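# The table against the wall

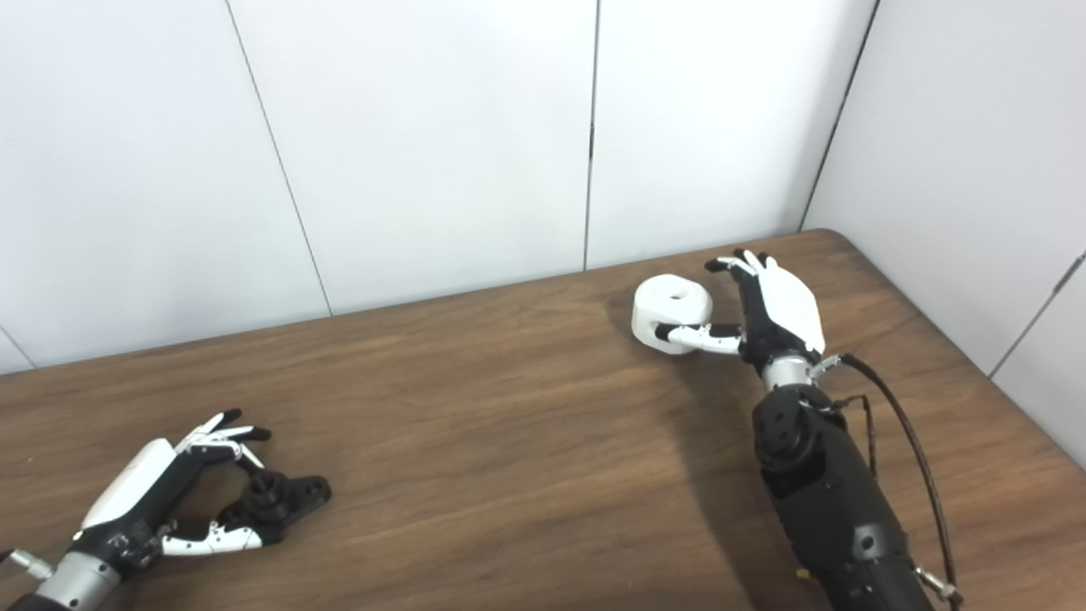

Most rooms have one table that never moves. It goes in when the room is set up, it gets pushed against the wall to save floor space, and there it stays. In Dardale, where a lot of the small units behind Buckley Road have been turned into workrooms and studies, the usual arrangement is a brown wooden table and plain white panels. It is a sensible pairing. A streaky grain like the one on this table hides small scratches better than a flat colour does, and a matt wall throws back light without glare. White things are easy to find on it too. A short white cylinder with a dark hole in the top, the shape of a thick spool, stands out on brown wood from the other side of the room, and would be half lost on a pale worktop.

I have spent a good part of this year looking at tables of this sort, first because I needed one and then because I had bought the wrong one. The first was 2181 mm long and went into a room in Bredalham that could just take it. It fitted on paper. It did not fit once the skirting was allowed for, and it sat for 3 months with one end a thumb's width off the wall, collecting pencils in the gap.

## Corners

The corner is where most of the trouble starts. Few rooms are square, and panelled rooms are often worse than plastered ones, as the panels follow whatever is behind them. Measure the back wall at floor level and again at table height. In my case the two figures differed by enough to matter.

A table with a rounded corner is easier to live with here. It tucks in where a sharp corner would catch, and it does less damage to the wall when it is shoved. You lose a little surface and gain a small hollow that takes a cable quite well. Dust gathers there, and a dry paintbrush gets it out.

## Panels and seams

Wall panels have seams, and seams show. On white they read as thin dark lines, and once you are sitting at the table you will look at them every day. Some people fill and paint them. I left mine. Filler cracks when the panels shift in winter, and a cracked seam looks worse than an open one.

What I would do is wipe them. A barely damp cloth run along the line twice a year is enough. Avoid anything that foams, and don't let water sit along the bottom edge where the panel meets the table. Matt paint marks easily, so use a light hand and leave the rubbing to the cloth's own weight.

## Looking after the top

My present table is 907 mm deep, which is generous for one person and about right for two if they get on. The finish was applied at a workshop in Etell and has needed very little. Crumbs and grit come off with a soft brush before anything wet goes near the wood. Rings from mugs are best dealt with the same day.

Small round things are the main nuisance. Spools, rolls of tape and jar lids are stable on their flat ends and hopeless on their sides, and a table against a wall only stops them in one direction. Stand them upright. If you use a lot of them, a shallow tray kept near the middle of the table is better than a drawer, as you can see what is running low.

Light from the side will show every shadow on a warm brown surface, and this can be tiring for close work. I moved my lamp to the left in June and haven't moved it back.

## What to spend

Spend on the top and save on the legs, provided they are level. A wobble can be cured with a slip of card or an adjustable foot. A thin top that has bowed in the middle will stay bowed. Before paying, put 2 heavy books at the centre, crouch, and look along the front edge. If it dips, leave it in the shop.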